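Bench and Enclosure Inspection: Desktop Tower Refit
Site: Brisari workshop, rear benches
Inspected by: Mairéad Geraghty
Date: June 2024
Status: Passed with comments

1. Power and isolation

1.1 Supply cord removed from the tower before the side panel comes off. OK.
1.2 Power button held down after the cord is out, to drain the supply. OK. Bench card still says to do this before unplugging. Card to be corrected.
1.3 Bench outlets on a tested ground fault breaker. OK. Test label legible on all but the outlet nearest the sink wall.
1.4 Cords free of cuts, tape repairs and crushed sections. FAIL on one cord, withdrawn and tagged. Replacement drawn from stores.

2. Static control

2.1 Wrist strap available at each bench. OK.
2.2 Strap tester working. OK, battery low. Change before the next round.
2.3 Mat ground lead fixed to the common point. Loose at bench 2. Retightened during the inspection, recheck in one week.
2.4 Bare drives kept in shielded bags until fitted. Partly met. Two drives were in plain bubble wrap from the Dundier delivery. Rebagged.

3. Case and sharp edges

3.1 Panel edges rolled or deburred. OK on outer panels. Inner lip of the expansion slots is raw on this model — gloves to be worn for slot covers.
3.2 All case screws accounted for in the tray. OK.
3.3 No loose screws or washers under the motherboard. OK, checked with a lamp.
3.4 Fan guards fitted. OK.

4. Drive cage and brackets

4.1 Cage free of cracks at the guide tabs. OK. Cages are molded plastic and the tabs will whiten before they break. Any whitening is a reject.
4.2 Bracket clipped to the drive before insertion. OK.
4.3 Drive enters the bay square, without force. OK after comment, see below.
4.4 Drive retained when the case is tipped 90 degrees, power off. OK.
4.5 Connectors seated after the drive is home, latches closed. OK.

Comment on 4.3. The 3.5-inch bays on these towers take a clip-on bracket, and the bracket must run in the guides on both sides of the opening. If one side rides over its tab the drive will still go part of the way in, then bind. Pull it back out and start again. Pushing harder bends the tab, and the cage is not sold separately by Flanagan. 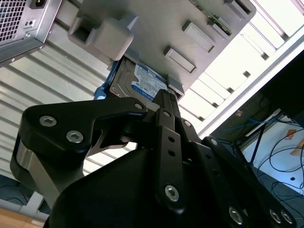 Malachy Rafferty asked for 4.3 to be split in two, one line for alignment and one for final seating, on the grounds that a drive can line up correctly and still stop short of the latch. He also wants the bracket pegs checked against the drive's screw holes, as the older brackets have lost pegs in the past. Both points accepted. The revised sheet will carry them as 4.3a and 4.3b.

5. Handling of drives

5.1 Drives held by the sides, circuit board not touched. OK.
5.2 No drive powered while unmounted. OK.
5.3 Drop log kept. Last entry is from September. Either there have been no drops or they are not being written down. Supervisor to confirm.

6. Actions

Bench card wording at 1.2: Geraghty.
Tester battery: stores.
Recheck mat lead at bench 2: Rafferty.
Drop log: Heriberto Carhuamaca.
Reissue sheet with 4.3a and 4.3b. Withdraw old copies from the Skider binder at the same time — 18 are still in circulation.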